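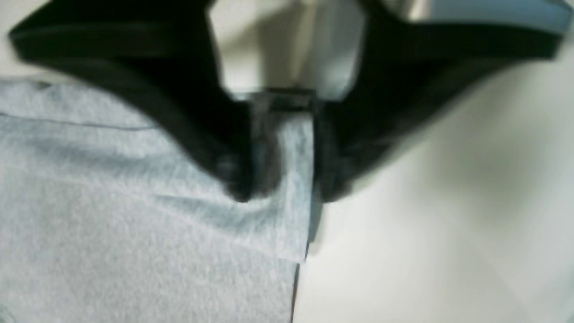
Issue 74, page 16

Community > Wonside Neighbourhood News > Around the House

Folding, and other lost arts

Killian Vasseur has a theory that a T-shirt can tell when you're in a hurry. You lift it by the hem, it looks cooperative, and then a sleeve you'd forgotten about swings round and undoes the lot. I've been folding T-shirts for most of my adult life and my drawer still looks like something settled there after a flood.

The clothing swap at Horgan Hall is coming up and Odette Pons has asked, for the third newsletter running, that donations arrive folded. Balled up in a shopping bag doesn't count, and neither does "sort of rolled".

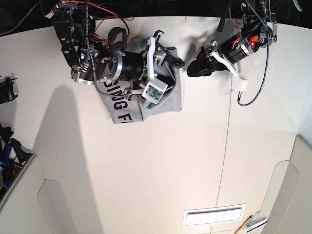

Her method is to clear a table, lay the shirt face down, smooth it out from the middle and bring the sides in before you go anywhere near the hem. Shirts with slogans get folded so the words end up on top – people like to know what they're agreeing to wear. Jersey is the worst of the lot. It has the backbone of warm custard, and the colour you like best will always be the one that creases.
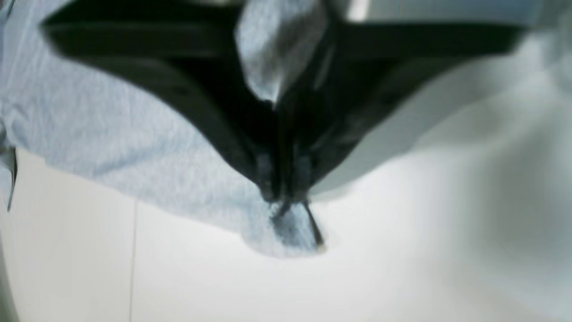 Light blue, still some way from the drawer.

Drop-off is at the side door. Kerttu Keskinen has the key and limited patience.

3 comments | 16 shares

© Wonside Neighbourhood News | Contact us | Back to top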